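About Astia

Home | About | Classes | Library | Getting here | Contact

Hola, and welcome! Astia is a small Spanish school in Premport, upstairs at 182 Benítez Lane, with the green door and the bakery underneath. We teach adults of every age and every level, from people who know "gracias" and not much else to people who grew up hearing Spanish from a grandparent and want to finally answer back. We love this language, we love watching people get their mouths around it, and we've been at it long enough now to have some firm opinions about how it's best learned.

How we started

Astia began at a kitchen table. Baltasar Núñez had moved to Premport for a job in a boatyard, and a few of the blokes he worked with asked him to teach them enough Spanish to get by on a trip. He had never taught anyone anything. He bought a stack of index cards, cooked a tortilla that was far too big, and started with the words for what was on the plates. By the time the tortilla was gone they could ask for more of it, politely and rudely, and they wanted to know if they could come back the next week.

They did come back, and they brought their partners, and then somebody's dentist turned up. Baltasar went off and got his teaching qualification (two winters of night classes, and he still complains about the phonetics exam), and when the upstairs rooms on Benítez Lane came up for rent he took them. He left the boatyard that November. The name comes from a word his little sister made up when she was learning to talk and wanted to say "hasta mañana" but couldn't manage it. The whole family still uses it for goodbye.

What our classes are like

Loud, mostly. We speak from the first minute of the first class, and that includes you! Grammar comes in when you need it to say something you already want to say. So you'll meet the past tense when you're trying to tell your partner what you did on the weekend, and you'll meet the subjunctive (don't worry about it yet) when you start giving each other advice.

Beginners work in pairs a lot and swap often, so you get used to different voices. Intermediate groups choose a theme for the term. Lately we've had football, family recipes, the weather in five countries and one very heated term on neighbours. The advanced group runs more or less as a book club with interruptions, and they are a delight, even if they do run over time every single week.

We keep homework short. Ten minutes a day beats a long session the night before class, and we'd much sooner you listened to a song on the bus than filled in another page of verb endings. That said, some people adore verb endings, and we have plenty of those for you too -- just ask.

Our rooms

There are two teaching rooms, a kitchen you can swing one small cat in, and the library on the landing. The front room gets the morning sun and the back room gets the smell of bread, so it evens out. We did the painting ourselves and it shows in the corners. Tea and coffee are always on, and there is a tin for biscuit money that works on trust.
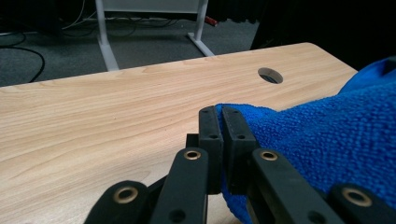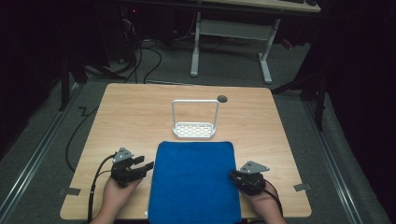

The library is the part we show off the most. It holds 300 books in Spanish, nearly all of them donated by students, and you can borrow as many as you can carry. There are picture books, crime novels, cookbooks, a shelf of plays, and a run of old comics that is probably the most-read thing in the building. We also have the full set of Itico readers, our own little stapled booklets, written in-house and graded so that even a first-term student can get to the end of a story. The earliest one is about a man who loses his hat. The later ones get quite dark!

If you're thinking of donating, we'd love more poetry and anything for teenagers. We can't take dictionaries any more, as we have run out of places to put them.

The long table

Once a month we push the furniture together and have what we call the long table. Everyone brings a dish, everyone speaks Spanish, and everyone makes mistakes. Beginners are warmly encouraged to come, and we mean that. You'll catch maybe one word in four the first time, and by the third or fourth dinner you'll be laughing at a joke half a second after everyone else, and that is a wonderful feeling. Baltasar still makes the tortilla. It hasn't got any smaller.

In the warmer months the long table moves down to the harbour park, where we have more room and worse chairs. Families are welcome at those ones, and so are well-behaved dogs. The dogs mostly respond to English but we're working on it.

Who comes here

Nurses, retired farmers, a couple of bus drivers, students from the college up the hill, people with new in-laws, people with no particular reason at all. Last year 133 people took at least one term with us, our biggest year so far, and a good share of them had already been here the year before. We've had students go on to live in Spain and Chile, and one who came back from a holiday in Mexico having argued successfully about a parking fine. We were very proud.

We also do a free conversation hour at Premport library, open to anyone, no booking. Come along to that first if you'd like to get a feel for us before signing up.

Fees and finding your level

A ten-week term is $200, and that covers your booklets. If that's a stretch, please have a quiet word with us. We keep a few reduced places every term and we like to see them filled. You can pay in two parts if that's easier.

There's no placement test. Come in for a chat with Baltasar over a coffee and he'll have a good idea of where you belong by the time the cup is empty. If the group turns out to be too fast or too slow, you can move in the first three weeks and it won't cost you anything. Please don't apologise for your accent when you come in. We like accents, and we've got a fair few between us.

Getting here

We're a short walk up from the ferry wharf. Go past the chemist, turn left at the bakery and look for the green door. The stairs are steep, and we're sorry to say there's no lift, but we run one beginner and one intermediate group each term in the ground-floor room at the library for anyone who'd find them hard going. Bikes can go in the side lane. Parking is free after 6 pm, and the doors open fifteen minutes before the evening classes so there's time to put the kettle on.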